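Stanix Tinted Varnish – Satin

Stanix is a water-based tinted varnish for interior wood. It colours and seals in the same coat, so there is no separate stain to put on first. Use it on doors, shelves, stair rails, picture rails and furniture. It is not suitable for floors, worktops or anything kept outdoors.

The satin finish has a low sheen and hides small marks better than gloss. Colour builds with each coat. Two coats are enough on most bare softwood, and a third will give a darker result. Old varnish should be sanded back to a dull, even surface, and wax must be taken off completely – Stanix will not stick to it.

Shades

Amber, Hulme Brown, Sellwood Oak, Black. All four can be mixed with each other in any amount. Amber is the warmest of the range and goes well with black paintwork and brass-coloured handles. 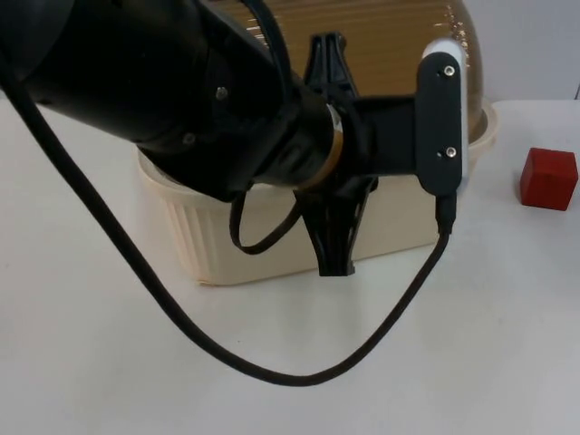 Amber with black and a thin band of brass colour.

Screen colours vary, and the wood underneath makes a large difference. Pine turns yellower under Amber, while beech stays closer to the shade on the card. Please order a 30 ml sample pot and try it on an offcut or a hidden edge before buying a full tin.

How to use

Stir well before use and again every few minutes, as the colour settles. Do not shake. Apply with a synthetic brush along the grain and leave each coat for 4 hours. Sand lightly between coats with fine paper and wipe off the dust with a damp cloth. Wash brushes in warm soapy water straight after use.

Sizes and delivery

Sample pot, 30 ml
Small tin, 900 ml
Trade tin, 3,000 ml

Sample pots go by letter post. Tins are sent by courier from Dudley or can be collected from the trade counter there – bring your order number. Unopened tins may be returned in their original packaging. Mixed shades are made to order and cannot be returned.

Page last updated July 26, 2021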